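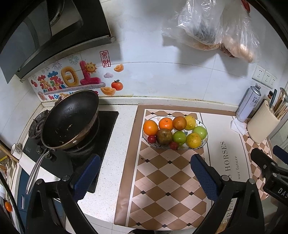 Figure 7.1 A large wok on a black glass gas stove, with a white speckled countertop beside it.

Chapter 7
Patches, Saves, and Other Promises

In this chapter you will learn how a game changes after it has been sold, why a two-line fix can ruin a save file, and how to write patch notes that players might read to the end.

7.1 The game that would not stay finished

When Lerkia first went on sale, it was a farming game with a small amount of fishing in it. Two years and 20 updates later it was a fishing game with a small amount of farming in it, and people who had bought it for the turnips were understandably cross. Each update had made sense on the day it shipped. Players liked the fishing, so there was more fishing. Players complained about the weeds, so the weeds went, and with them went most of the reason to visit the farm.

Lead designer Musyoka Simiyu kept a list of every change the team made after release. It ran to 3461 entries. He once read it from top to bottom on a long train ride and found 70 changes that undid some earlier change, including one hoe that had been made faster, slower, faster again, and finally removed.

We will come back to the hoe. For now, notice that the team never sat down and decided to make a different game. They made small decisions in good faith, usually before lunch, and the small decisions added up while everyone was looking at the bug tracker.

7.2 Three words people mix up

A patch repairs something that was meant to work already. An update adds or changes something on purpose. An expansion is an update with a price. Studios use these words loosely, and marketing departments use them very loosely indeed, so in this book we will go by what the change does and ignore what the store page calls it.

The difference matters most when something breaks. Players will forgive a patch for being dull. They will not forgive a patch that turns out to be an update in a borrowed coat — say, a "stability fix" that also cuts the value of every fish in half.

7.3 The trouble with old saves

A save file is a letter from an older version of your game, and the new version has to be able to read it. Suppose a player has a hoe in slot four. You remove hoes. What is in slot four now?

The puzzle game Grokari answered this question by accident. Its items were stored by position in a master list, and when one item was deleted from the middle of the list, everything after it moved up a place. Lanterns became ladders. Ladders became soup. One player reported that her house key was now a goose, and asked whether this was part of the story.

The repair was simple and should have been there from the start: give each item a permanent number, and never use that number again for anything else. Vullgate, a much larger game by a much more nervous studio, has done this since its first test build. It still carries numbers for swords that were cut before anyone outside the office saw them.

Before you read on

Pick a game you have played both before and after a major update. Write down one thing that changed and who you think asked for it. Then write down who probably didn't. Keep your answer; you will need it for the exercise at the end of Section 7.5, where we try to put the hoe back.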